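About Plorik

Plorik is a research and advisory firm for companies that want to invest or set up operations in East Africa. We work mainly in Kenya, Uganda, Rwanda and Tanzania. Our clients are mid-sized manufacturers, food processors, logistics companies and private funds, most of them based in North America or Europe, with a growing number from elsewhere on the continent.

The firm was started by Skye Rankin, who had spent several years buying and reselling packaging equipment in the region and kept getting calls from people who wanted to know how it was done. The calls became paid work, and the paid work became Plorik. We now have 16 full-time staff across 2 offices, one in Nairobi and one in Minneapolis.

What we do

Most of our work falls under market entry. A client comes to us with a product or a sum of money and a general idea of where it might go. We look at who is already selling, what they charge, how goods reach the buyer, what duties and permits apply, and what the likely cost of the first three years will be. The client gets a written report and a meeting to go through it. If our view is that the project should wait, the report says that on the first page.

We also do partner checks. Before a joint venture or a distribution contract is signed, we go and see the other company. We visit the premises, read the filings, talk to suppliers and former customers, and ask the bank questions the client is usually too polite to ask. A partner check takes between four and seven weeks depending on the country and how well the company keeps its records.

A smaller part of the business is ongoing support for clients who have already made their investment. This covers license renewals, hiring of local managers, landlord disputes, customs delays and similar matters. We charge a monthly fee for it and the contract can be ended by either side with 60 days' notice.

We do not manage money, sell shares or act as brokers. We take no commission from any party to a deal other than the client who hired us.

How we look at risk

New clients often ask about security and politics first. These are fair questions and we cover them in every report, with input from people who live in the area concerned. In our own files, though, the projects that ran into trouble mostly did so over ordinary things: a lease that was never registered, a container held at port while storage charges built up, a distributor who was also carrying a competitor's line. We give these matters the same space as the larger ones.

Currency is the other subject that comes up in nearly every meeting. We do not make forecasts. We show the client what the project looks like at several exchange rates and let them decide which one they can live with.

Our work so far

Plorik has completed more than 400 assignments. The majority are confidential, but a few clients have agreed to be named.

Vosonden makes small cold rooms for farm produce. We helped the company choose between three sites for an assembly shop and later recruited its first plant manager.

Sengar is a freight software company. We carried out partner checks on 20 trucking firms before Sengar opened its platform to carriers in Kenya and Uganda.

Cokeck sells spare parts for milling machines. Our first report advised against opening a warehouse. The company appointed a dealer in Kampala, came back to us two years later with better sales figures, and opened the warehouse then.

Our offices

The Nairobi office handles all field work and most of the writing. The Minneapolis office looks after client contact, contracts and billing, and is the place to call if you are in a North American time zone. Both offices open at 8:30 a.m. local time. Visitors are welcome by appointment, and we have a meeting room at each location that clients are free to use when they are in town. 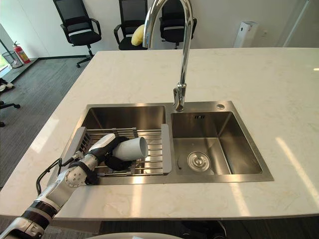
Kitchen sink and island countertop

Working with us

A first call is free and normally lasts half an hour. After that we send a short proposal with a fixed price, a list of what we will deliver and the names of the people who will do the work. Travel is billed at cost. We ask for 40 percent at signing and the balance on delivery of the report.

We hire analysts once a year, with applications opening in April. Candidates should be able to write clearly in English, and a working knowledge of Swahili is required for the Nairobi positions. Experience in trade, accounting or logistics counts for more with us than a particular degree. Internships are offered in Nairobi only and are paid.

For new projects, please use the contact form and tell us the country, the sector and the stage you have reached. Existing clients should write directly to their project lead.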